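Print this page
E-mail this entry

August, late evening

Up before six and at the desk by half past, which was the plan. The plan was also to get the desk cleared before breakfast, and that did not happen. I have had the two drawers out since the weekend and everything from them has been in a bread tray by the door, so I finally carried it in and tipped it out.

Most of it was pens. I threw away the dry ones first. I tested each on the back of an electric bill and the bill is now solid scribble on both sides. The gel pens from the Fülöp shop in town were nearly all dead, even two I don't remember using. The cheap Neneo ballpoints all still wrote. I kept four of those by the phone and put the rest in a bag for Yurani Cuadros, who is setting up a reading room at Flunness and will take anything that makes a mark.

Coffee, then the paper. I had the end of a brown roll left from the move and used it for the sorting, so the ink would go on that and not on anything I have to scrub. Blue tape over the top to make the squares. I like a square for each kind of thing. Pens in a heap all look alike to me after ten minutes, and I start putting them back in the drawer just to be done.

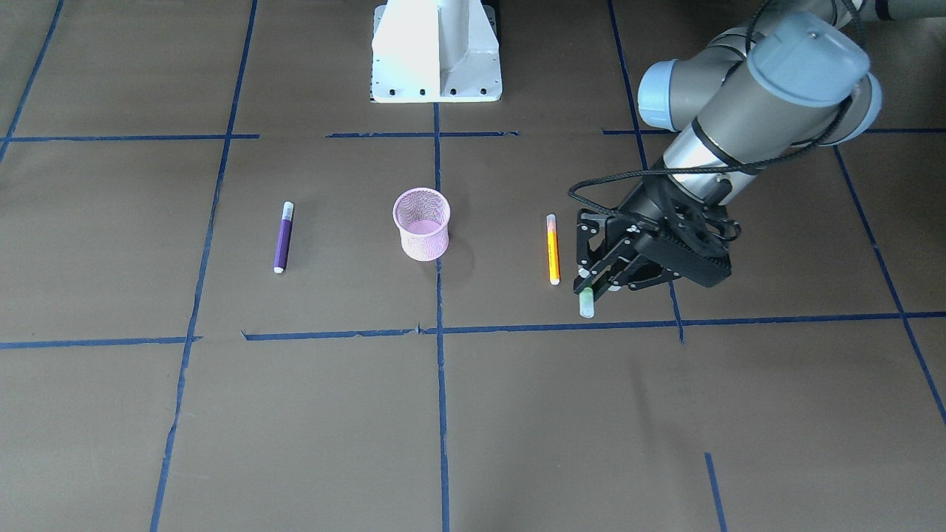 Markers and highlighters are going to stay together from now on. I used to keep the highlighters with the books and the markers with the packing things, and then I could never find either one. The mesh cup is for whatever I use every day. I bought it from the Rovimano catalog years ago with a letter tray to match, and the tray went in the move, or before it. The cup is light and tips over if everything leans the same way, so only short things in it, and no scissors.

Stopped at noon. Soup, the end of the loaf. Called the frame shop about the print and was told it would be another week. Order number 844, which I am writing here because I have lost the slip. She said 411 for the frame with glass and I said I would think about it. I have thought about it and the answer is no. It can go up in the old frame.

Afternoon was paper clips, stamps, and the envelope of keys. I don't know what half of the keys open. One of them has a tag that says 621 in my own writing and I can't think what that was - a locker, maybe, or the storage place out past the bridge. I put it back in the envelope with the others.

Walked to the mailbox about five with the card for my aunt. Hot out, and the grass along the road is gone brown. Bought a box of 200 plain envelopes on the way back and then found most of a box behind the printer when I got home.

Yurani called after supper. She can come for the bag tomorrow if it is before ten. She asked if I had any rulers and I said I would look. I have not looked yet. The left drawer is back in and slides all right now - I rubbed a candle stub along the runners. The right one still sticks, so that is for the morning.

Print this page
E-mail this entry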